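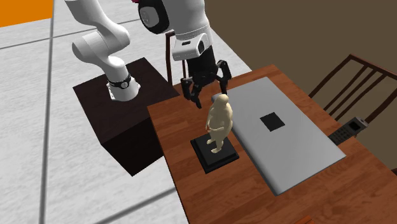

A robot arm and a cream-coloured figurine on a brown wooden table.

Piro owners can stop refreshing the forums, folks. Eltex has pushed back the handheld's big system update, and the cloud saves everyone's been begging for are going with it. The update was meant to land in July. It didn't, and the studio went very quiet for a few weeks, so I'd already guessed what was coming before the post went up on August 19, 2023.

The new plan is a split release. A smaller patch comes first and fixes the sleep mode bug, the one where your battery drains overnight even though the screen's off (mine went from full to 7 per cent while I was at my sister's place, and I was not thrilled). Cloud saves and the redesigned store come later, and Eltex hasn't put a date on either of them. The post just says "when they're ready", so make of that what you will.

I've had a Piro since launch and I still love the thing, so I want to be fair here. The patch notes are long. There are 213 fixes listed, and plenty of them are for stuff I've grumbled about in this very column – the volume rocker that skips a step, the friends list that forgets who your friends are, the weird stutter when you pull out the charging cable mid-game. If you play Royer, you'll be especially happy, as the crash on the ferry level is finally on the list. I've lost that boss fight to a black screen more times than I've lost it to the boss.

Still, cloud saves were on the box! Well, on the sticker on the box. I bought mine partly so I could swap between it and the older one my kids share, and right now that means a memory card, a lot of swearing and at least one overwritten farm.

Eltex is offering a bit of a sweetener. Anyone who's registered a Piro gets a free copy of Nallby, the little puzzle game about running a lighthouse, which normally sells for 16 dollars. You claim it from the store's home page and it'll stay in your library for good. I finished it last year on another system and it's a lovely way to spend a weekend, though the final chapter drags and the fog puzzles are a pain without headphones. If you've already bought it on Piro, you get store credit for the same amount instead, and you'll need to ask for that through the support form.

One more thing, buried way down near the bottom of the post. The patch needs 55 per cent battery or more before it'll install, even if you're plugged in. A few people in the comments had missed that and thought their download was broken. It also wants a fair chunk of free space, so you might have to clear out a game or two first. Screenshots go to the card now if you flip the setting under Storage, and I'd do that before you start deleting anything you care about.

I've asked Eltex whether the older model is still getting cloud saves too – it was promised them back at launch, and the new post doesn't mention it anywhere. I'll update this page when I get a reply.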